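Work tables, room 5

Glenys Mahuika looks after the tables in room 5 at Werbridge, and these pages show how each one is set out. The first gallery covered the long benches by the window. This one is for the small table, which has a white top and a switched power strip. Cable work gets done on it most afternoons, and always on Sunday.

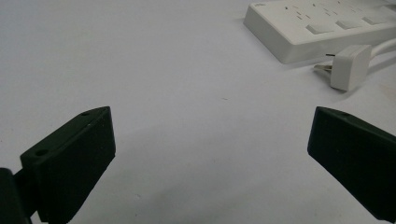
White strip, white plug, white cable. 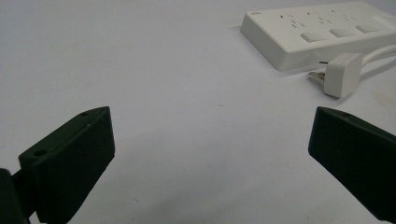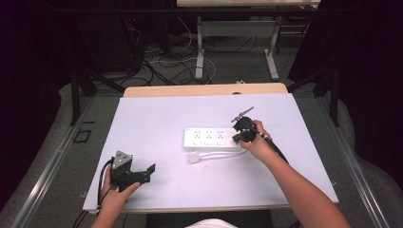
Three sockets in a row, with a rocker switch for each. A strip of wood-grain top is left uncovered along the far side.

The table is 900 mm wide and came from Alcaraz with the rest of the furniture in March. The white covering wipes down with a damp cloth. Please don't use the Flernex spray on it, as it leaves a film that takes two or three goes to get off.

Spare strips are in drawer 15, next to the extension leads. If you take the last one, tell Glenys or write it on the sheet inside the door. Florencio Casado tests the leads and will collect any with a damaged plug.

Next gallery: the shelving in room 222.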